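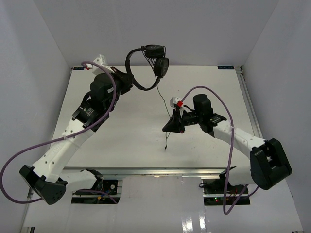 Figure 3. Over-ear headphones with a curved headband and two round ear cups.

3.2 Listening equipment and background noise

The second part of the study dealt with the equipment that students used during recorded listening tasks. Earlier work on second-language listening has tended to treat the sound source as fixed, and many reports give the length and speed of a passage without saying how it reached the listener. Language centers differ widely in this respect. Some play recordings through a single loudspeaker at the front of the room, while others ask each student to listen alone at a desk.

Students at the Inanby center completed all tasks with over-ear headphones of the general type shown in Figure 3. Students at the Belaner center heard the same recordings through a loudspeaker mounted above the board. Both groups followed the Farkero listening course, were placed at the same level on entry, and had received the same number of teaching hours when testing began in August. Each group had 25 students. The passages were short talks on daily subjects such as renting a room, changing a train ticket, and reporting a lost bag. Each passage was played 2 times, with a pause of 10 seconds before the second playing.

Background noise was not controlled. The Belaner classroom faces a loading area, and morning sessions were held while deliveries were under way. The room at Inanby is on an upper floor and opens onto a hallway used by other classes. Teachers at both sites kept a written log of interruptions, including late arrivals, doors, and traffic. Where a log entry fell within the playing of a passage, the answers for that passage were kept in the data and marked for separate review.

Answers were scored in two ways. The first score measured whether the student had understood the main point of the talk. The second measured recall of details, such as prices, times, and street names. Scoring followed the El Ouafi guidelines, under which spelling errors are ignored if the intended word is clear. Two raters scored every answer sheet independently and settled differences by discussion.

The full set of nearly 2000 scored answers showed little difference between the groups on main-point questions. On detail questions the Inanby group scored higher, and the gap was widest for passages marked in the logs as interrupted. Students at Belaner who sat in the back rows lost more points on street names than on any other kind of detail. Prices and times were less affected, perhaps because these were often repeated within the talk.

These results should be read with care. The two centers differ in more than their equipment, and seating at Belaner was chosen by the students themselves. It is possible that weaker listeners preferred the back rows. Hearing was not tested before the study, and the playback level was set by each student at Inanby but by the teacher at Belaner. Section 4 returns to the question of playback level and reports the answers students gave when asked how clearly they had heard each passage.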